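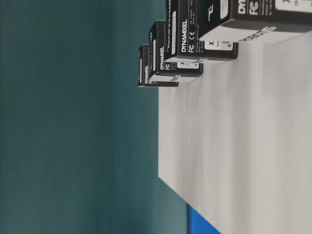
Four DYNAMIXEL boxes in a row along the tabletop.

Loops in Python, the quick version. You need Python installed and a text editor, any one will do. Ten minutes, maybe less.

Open a new file, call it loop.py. Type this in:

for n in range(10):
 print(n)

Save. Run it from the terminal with python loop.py. You should get 0 to 9 down the screen. Not 1 to 10 – range starts at zero and stops before the number you give it. Catches everyone the first time.

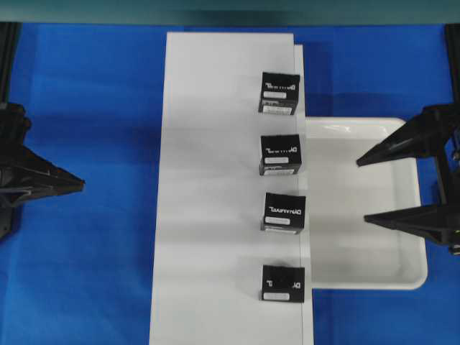 Want to start somewhere else? Give it two numbers. range(1, 10) gets you 1 to 9. Add a third for the step size, so range(0, 500, 136) prints 0, 136, 272, 408 and then quits.

Lists next. Same idea, no range needed:

names = ["Elis", "Vega", "Amparo"]
for name in names:
 print(name)

Watch the indent. Four spaces, dont mix with tabs or you'll get an error. And the colon at the end of the for line, I still forget it.
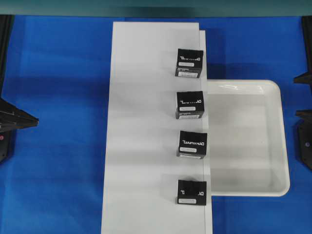 Black boxes lined up along the white board's right edge, blue surface underneath.

Stopping early: put break inside an if.

for name in names:
 if name == "Vega":
 break
 print(name)

Prints Elis and thats it. Swap break for continue and it skips Vega but carries on to Amparo. Try both, change the colour of your terminal text if it's hard to read.

While loops are on the next page. Thanks to Esperanza Sepúlveda for catching the missing bracket in the old verison.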